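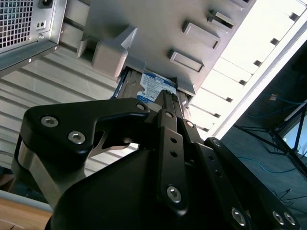

Unero desktop teardown set: README

Hello, and thanks for downloading. I'm Eulalia Mansilla and I put this folder together with Xuân Thái over one long February, when the heating in the workshop was at its worst and taking old office computers to bits was a good excuse to keep moving. It holds pictures and notes on what's inside a desktop tower, how the parts sit, and what order we like to take them out in.

I started it because I was fed up with repair notes that say "remove the drive" and leave it at that. Which way does it slide? Is there a rail on it? Do you have to shift a cable first? So these are the notes I'd have wanted when I was learning (I was very slow and I lost a lot of screws).

What's in the folder

There are 2204 pictures in all, sorted into 92 folders, one folder per sitting. Each has a plain text file called notes.txt with whatever we felt like writing down that day. Xuân's are tidy. Mine wander off a bit, sorry! Folder 21 has the best close views of drive bays, so start there if that's what you're after.

The folder names are just numbers. We did try naming them after the jobs -- "drive out", "cables", "lid stuck again" -- but we kept arguing over where one job stopped and the next one began.

How we lay a tower down

On its side, open side up, every time. You can see the board and the power supply together, and the screws have less far to roll. Then have a good look before touching anything. Office towers are packed tighter than you'd think, and the cables always seem to cross exactly the bit you want to get at.
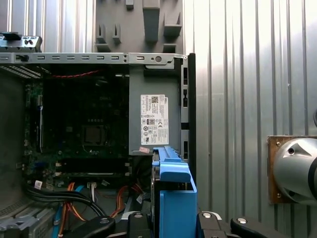 Tower on its side with the cover off: motherboard to the left, Dell power supply next to it, cables running down below.

The notes use everyday words for things. "Board" is the motherboard, "cage" is the metal box a drive lives in, "rail" is usually the plastic strip on a drive but now and then (my fault) the metal edge of the case. If a sentence makes no sense, try it with the other kind of rail.

The order we usually go in: side cover, data cable, drive power, drive, then any cards, then memory. We leave the power supply till late as its cables go everywhere. Please don't open the supply itself. We never do, and there's nothing in these notes to help you if you try.

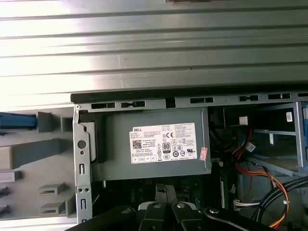

Labels are worth a word too. I copy down the maker and the rating from the supply before I unplug a thing, and I do it on paper, because the print is tiny and I don't fancy squinting at it twice. Where the label couldn't be read in a picture I've put "unreadable" in the notes and left it there. No guessing at model numbers, please, if you send us corrections.

Known problems

Shiny metal is a pain. Quite a few pictures have bright patches where the light bounces, and I haven't fixed any of them. Folder 12 has its notes in the wrong order and I'll get round to it one Thursday evening.

Using it

Use it for teaching, repair guides, whatever you like. A mention of Unero would be lovely. If you find a mistake, tell me the folder number and which picture you mean -- otherwise I'll be hunting all night.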